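### 4.2 Occlusion-Aware Updates from the Wrist View

The planner described in Section 3 assumes that the object map is current when a plan is requested. With a fixed overhead camera that assumption is mild. With a wrist camera it fails often, for two reasons. The fingers and the palm housing are always in view and cover a large share of the lower part of the image, and whatever sits between the fingers covers more. A segment that disappears from one update to the next may have left the workspace, or it may only have gone behind a finger. The first version of Plorumen treated both cases as removal. It then replanned against a map with a hole in it, and the arm sometimes swept through the place where the object still stood.

We replaced the removal rule with three stages: a self-mask computed from the joint state, a depth-ordered visibility test, and a per-segment belief that decays only when the segment should have been visible. All three run inside the perception node, Hirkura, and the planner sees only the resulting map. No part of the planner interface changed.

**Self-mask.** At each tick Hirkura takes the arm and finger joint positions, renders the gripper geometry into the wrist camera, and marks every covered pixel as *self*. The mask is dilated by two pixels to absorb timing error between the joint state and the image. In Tukance, our simulator, the two streams share a clock and the dilation could be dropped. We kept it so that the same configuration file serves both the simulator and the hardware node. Rendering the mask is cheap compared with segmentation, and it is recomputed in full every tick, with no caching across ticks. 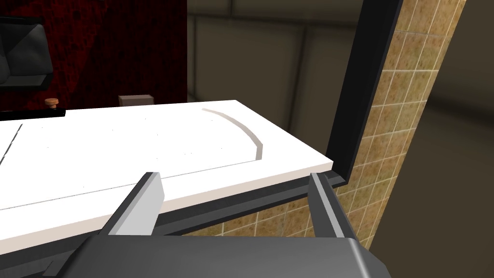 **Figure 3.** Wrist view in Tukance with the gripper open. The left fingertip overlaps the front edge of the white countertop.

The open configuration is the easier one. The gap between the fingers is wide, and support surfaces can be read through it. The main difficulty is at the fingertips. In Figure 3 the tip of the left finger crosses the white front edge, so the edge is broken in image space although the surface behind it is continuous. An edge fitter that ignores the mask returns two short segments at that point and, in our early tests, a spurious corner between them. With the mask applied, pixels labeled *self* are treated as missing data and the line is fitted across the gap. We bound the length of the gap that may be bridged; beyond the bound the two sides are kept as separate edges and linked with a low-confidence flag.

Tile and panel seams caused a second, smaller problem. Grout lines make many short parallel edges, and the fitter spent most of its budget on them. We now rank candidate edges by the depth step across them before fitting. A grout line has nearly none, while a counter edge usually has a large one. The ranking is done on the masked depth image, which keeps the depth step at the finger outline out of the list.

**Visibility test.** For each segment *s* in the map we project its stored point set into the current camera and compare the projected depth at each pixel with the measured depth. Every projected point falls into one of four classes: *confirmed* (depths agree within tolerance), *occluded* (measured depth is smaller), *vacant* (measured depth is larger), or *masked* (the pixel is labeled *self*). Points outside the image are dropped. Only *vacant* points are evidence that an object has gone. *Occluded* and *masked* points carry no evidence either way, and the update leaves the belief where it was.

The tolerance matters more than we expected. A single global value worked on large flat surfaces and failed on small rounded objects, where a slight pose error at the silhouette turns *confirmed* points into *vacant* ones. The tolerance now scales with the angle between the stored surface normal and the viewing ray, and points seen at more than 82 degrees from the normal are not tested at all.

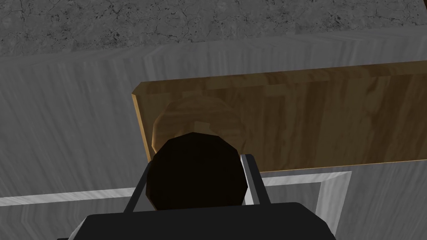 Belief updates during the approach and closing phases are where the old rule did most of its damage. In these phases the object between the fingers is near the camera, takes up much of the image, and moves little relative to the gripper. Objects behind it may be partly hidden for the whole motion. In the view given here, the dark rounded object fills most of the gap between the fingers, and the tan object just beyond it shows only its upper dome and shoulders in front of the wooden board. The removal rule compared visible area with stored area and would count the second object as mostly missing. Under the visibility test its hidden points are *occluded*, the exposed dome supplies the *confirmed* points, and the belief stays high. The stored extent is retained as well, so the planner continues to keep clearance from the part of the object that the camera cannot see.

The belief for a segment is a log-odds value with fixed increments. Confirmed points raise it, vacant points lower it, and the sum is normalized by the number of testable points so that large segments do not dominate. When fewer than 40 points are testable the update is skipped. A segment is deleted only after its belief falls below threshold on three consecutive ticks. Deletion is final: if the object returns, it gets a new identifier, and any plan that referred to the old one is invalidated.

**Objects between the fingers.** A held object needs separate treatment. It should move with the gripper frame in the map, and it should also extend the self-mask, or else its surface would be fused into the static scene. Hirkura attaches a segment to the gripper frame when two conditions hold: the finger controller reports a stalled close, and the segment's centroid lies in the volume swept by the fingers. Image evidence alone is never used for attachment. An object that looks enclosed from behind the palm can be resting on a surface with clearance on both sides, and the wrist view gives poor information along the closing direction for dark, low-texture objects. Until both conditions hold, the segment stays in the world frame and is updated like any other.

Detachment is symmetric except that it uses a commanded open and a measured finger displacement. The segment is placed in the world frame at its last attached pose with its belief reset to a middle value – the next few ticks then either confirm it or remove it.

**Evaluation.** We replayed 535 logged approaches recorded in Tukance through the old rule and the new update, with the same segmentation output fed to both. The logs cover open-gripper approaches to countertops, reaches past one object toward another, and closes on objects with a neighbor directly behind. An approach was scored as a map failure if any object present in simulator state was missing from the map at the moment a plan was requested. The old rule failed on 82 approaches. Most of these had a near object in front of a far one along the camera axis. The new update removed the failures of that type. The ones that remain come from segmentation merging two touching objects into one segment, which the visibility test cannot repair, as the merged segment passes it.

The logs and the failure labels were checked by Dong-hyun Do against simulator state. Replay used the Cho controller with its default gains throughout, and the joint traces are identical in the two conditions.

**Limitations.** The self-mask depends on accurate finger geometry. Compliant fingers that bend under load would leave a band of unmasked pixels along the inner face, and a two-pixel dilation would not cover it. The update also has no model of objects pushed by other objects. If the near object is pressed into the far one while the far one is hidden, the map keeps the far object at its old pose until enough of it is seen again. Section 4.3 describes the retreat motion we use to force such a view before placement.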